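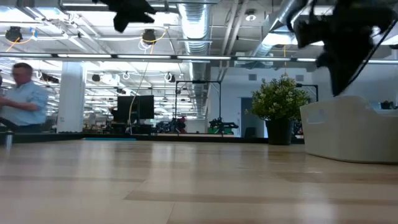 Alquilar dos brazos robóticos para ordenar un escritorio es como contratar una mudanza para cambiar de sitio un cenicero, y aun así el servicio existe, se llama Vumthorpe y lo ofrece Skundbridge. Cuesta 500 euros la jornada, más otros 200 si se quiere un técnico al lado. Como esta sección va de trucos de taller, me interesaba menos el brazo que la mesa. Primera lección, gratis: la madera clara, despejada por delante, y el cubo blanco a la derecha, con la planta de flores blancas a su lado. Todo lo que estorba se va a la orilla. Lo mismo sirve para su banco de trabajo, con o sin motores.

Segunda lección: elija cubos con asa recortada y bordes redondeados. Los de canto vivo arañan la encimera y los nudillos. El folleto recomienda los de Akgül, pero cualquiera que aguante de pie sirve. 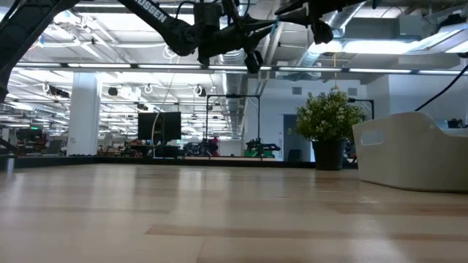 El brazo, con la mesa libre debajo y el cubo a la derecha.

Los cables son otro asunto. En el servicio de Skundbridge van por arriba y cuelgan lo suyo. En casa, llévelos por el canto trasero con dos bridas, sin apretar la última hasta haber movido la lámpara de punta a punta. Yo la apreté en abril y todavía estoy buscando los alicates.

Para lápices y bolígrafos, dos recipientes iguales, juntos. Uno para lo que se usa a diario, otro para lo que se guarda por sentimentalismo. Los rotuladores secos no van en ninguno de los dos — ya sabe usted adónde van.

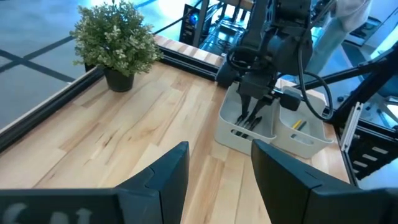 Dos cubos blancos contiguos; en el de la derecha, un lápiz amarillo y compañía.

¿Merece la pena? Si tiene que clasificar 1000 piezas pequeñas y le sobra paciencia para preparar la mesa, pida presupuesto. Si lo suyo son cuatro bolígrafos, la mano sigue saliendo más barata y no necesita transporte. El de Vumthorpe se cobra aparte a partir de Prameslow, detalle que viene en la última página y en letra de prospecto.
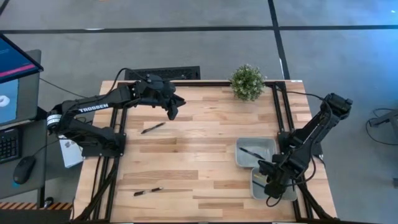 Siamak Zamani

Un último apunte sobre bandejas. Para objetos finos prefiero las bajas, como estas dos grises: se ve el fondo y el bolígrafo queda tumbado, a mano. En un cubo hondo hay que meter el brazo, sea del material que sea. Si resbalan dentro, ponga un retal de fieltro cortado un dedo más corto que la bandeja, para poder sacarlo y sacudirlo.

Y lo que quede suelto sobre la madera, recójalo antes de barrer.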